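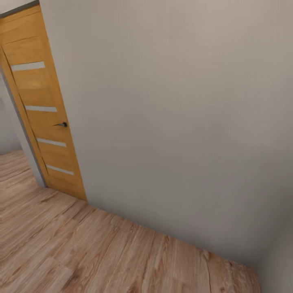 How often does a two-armed carrier need its arms zeroed?

Every 100 hours of arm time, and again whenever somebody changes a fingertip.

I had that answer down cold on my first Sunday shift at Norent. I could have recited it in the shower. What I didn't have was any clue what to do when a carrier had been zeroed that same morning and still threw a 101 every time it picked up a tray.

"Grip disagreement," said Lajos Magyar, reading the screen over my shoulder with a roll in his hand. "The left arm thinks the tray is in one place and the right arm thinks it's in another."

"So which one's wrong?"

"Great question!" he said, and went off to find butter.

The carrier was called Ilberg. It stood in bay two with its covers off and its arms hanging down, and I was already crazy about it. I'd spent two years on conveyor rollers in Wornbridge, which are fine, I have nothing against rollers, but a roller never reached out and picked anything up. Ilberg had wrists! It had a rounded front with black and white stripes down it, and when you switched on the arm brakes they let out a double clunk that I could feel in my teeth.

The flat

We had a second Ilberg that didn't weigh anything. It lived in the computer, in a rendered flat with plain gray walls and a plank floor and an orange wooden door with frosted strips across it, and anything you loaded into the real one you could load into that one too. Same joint tables, same grip files, same fingertips. Kornél Fekete had built the flat over one winter and he was touchy about it. If you said the floor looked nice he would tell you about the knots for as long as you could stand there.

"Run it in the flat first," he said when I told him about the 101. "If it faults in there, it's in the files. If it doesn't, get your wrenches out."

I wanted the wrenches. I'd laid them out on a towel already, small to big, and I had the wrist drawing open at the page with the bearing on it. But I copied the files across and sat down.

It took me 30 minutes to get the first run going, mostly since I'd put the robot inside a wall. Kornél fixed that with two keystrokes and no comment. Then the other Ilberg was standing in the middle of the living room and I typed the pick command, and down went the arms, both together, smooth as anything, and the screen said 101.

I yelled. I think I scared Damian Leitner, who was soldering.

"It's faulting!" I said. "It's faulting in there too!"

"You sound thrilled," said Damian.

I was! It meant the bearing was fine and the wrist was fine and the whole lovely heavy machine behind me in bay two was fine. The trouble was a line of text somewhere, and I had all the lines of text right there in front of me.

Left and right

Lajos came back with his butter and pulled up a stool. He didn't touch the keyboard. He had me open the joint table first and read it to him out loud, and it was dull, and it was correct. Then the zero offsets. Also correct, same as the ones I'd written down that morning with a pencil behind my ear so I'd look like I knew what I was doing.

"Who changed the fingertips?" he asked.

"Night shift. There's a note." I found it on the clipboard. "New pair, left and right. Files updated."

"Read me the left one."

I read him the left one. It gave the hook that goes over the tray rim, how far it stuck out past the gripper, and which way it leaned.

"Now the right."

I got three words in and stopped. It was the same file. Every number in it matched, and so did every sign, including the one for the sideways lean, which on the right hand has to be flipped. Whoever was on nights had copied the left fingertip over and forgotten to mirror it. So the right arm had been gripping in good faith, convinced its own finger pointed the other way, and the left arm had been arguing with it all morning.

"It's a minus sign," I said.

"Put it in, then," said Lajos.

I put it in. I saved it under a new name, because Holger Torvik, who ran the department, had once lost a weekend to somebody who didn't, and he'd written the rule on the wall in marker. I reloaded the flat and typed the pick command again, and I sat on my hands.

The arms went out. The white fingertips came down over the rims of the tray, one on each side, and there it was, the red-orange tray held low over the planks, with the blue sofa beyond it and the glass table off to the left. No code. I leaned in so close to the monitor that my breath fogged it. I looked at the left fingertip and then at the right one and then back at the left, and Lajos, who'd seen a carrier hold a tray more times than I'd had breakfast, leaned in too.
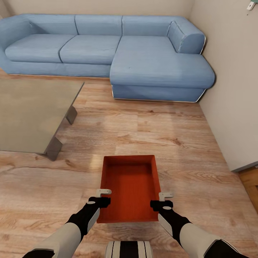

Bay two

You don't get to celebrate until the real one does it, so I carried the file across on the yellow service key and plugged it in under Ilberg's chest cover. Brakes off, clunk clunk. Kornél set a tray on the stand. Damian put down his iron and came over, and so did Holger with his coat still on, and I hadn't expected an audience, and my finger slipped and I typed the command wrong twice.

Third time, the arms moved.

Have you ever watched a pair of hands pick up something you were afraid they'd drop? They went out over the stand and closed, and there was a tiny scrape of plastic on plastic, and the tray came up level. Holger put a marble in it. The marble stayed where he put it.

"Zero it again," Lajos said. "You changed a fingertip."

"I changed a file about a fingertip."

He just looked at me.

I zeroed it again. It was the right thing to do and I loved doing it - left shoulder, right shoulder, down through the elbows to the wrists, each joint creeping up to its mark and giving its little beep. I wiped the old grease off the wrist seals while I was in there. I wrote it all on the clipboard, with the minus sign drawn extra large and a circle around it for the night shift.

Then we set it to do 600 picks and went to eat. Kornél asked if I'd noticed the grain on the door in the flat, how it was darker down the edge, and I told him I had, and he was so pleased he gave me half his sandwich. Through the canteen wall I could hear the tray going up and down, up and down. I kept losing track of what people were saying to me.

"Deák has one of these coming in Monday," Holger said. "Left elbow. Sounds like a coffee grinder. Lajos is off, so it would be you."

I had my mouth full, so I put my hand up.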